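Home | Stories | Archive | Contributors | Submit

The Inventory of Room 6

The Office of Internal Property instructed Soon-im Ham to complete the inventory of Room 6 before the end of December. The instruction ran to 2 pages and bore the stamp of the Vullura Institute. It required that every article be entered by name, condition and purpose, and that no article be entered without all three.

Ms. Ham had served the Institute under three directors and had never returned a form incomplete. She began with the chairs, proceeded to the desk, and reached the round white table at a quarter past four. A bowl and a marker were upon it.

Under "Name" she wrote: bowl, white. Under "Condition" she wrote: sound. Under "Purpose" she wrote nothing for a considerable time.

The register of the previous inventory, kept by Kyung-hwa Gil until her retirement, was consulted. Entry 176 read, in full: "Bowl. It is to remain with the marker." No authority was cited. Ms. Ham searched the standing orders, which permitted explanatory remarks of up to 300 words, and found that Ms. Gil had used none of them.

She accordingly wrote to Ms. Gil at her home in Jarkeo. The reply came within the week, in a hand she remembered from the margins of many forms.

"Dear Ms. Ham," it read. "I ate my lunch from that bowl for most of my working life, and I signed my last page with that marker. I did not wish them sent to separate departments. I regret the irregularity."

Ms. Ham placed the letter in the file. She returned to Room 6, took up the register, and under "Purpose" wrote: as previously stated. The entry was approved without comment.

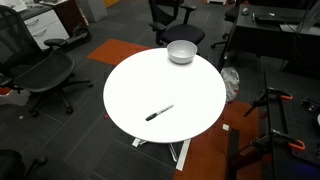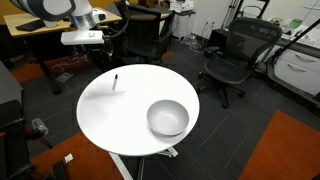
Bowl and marker, on the round table.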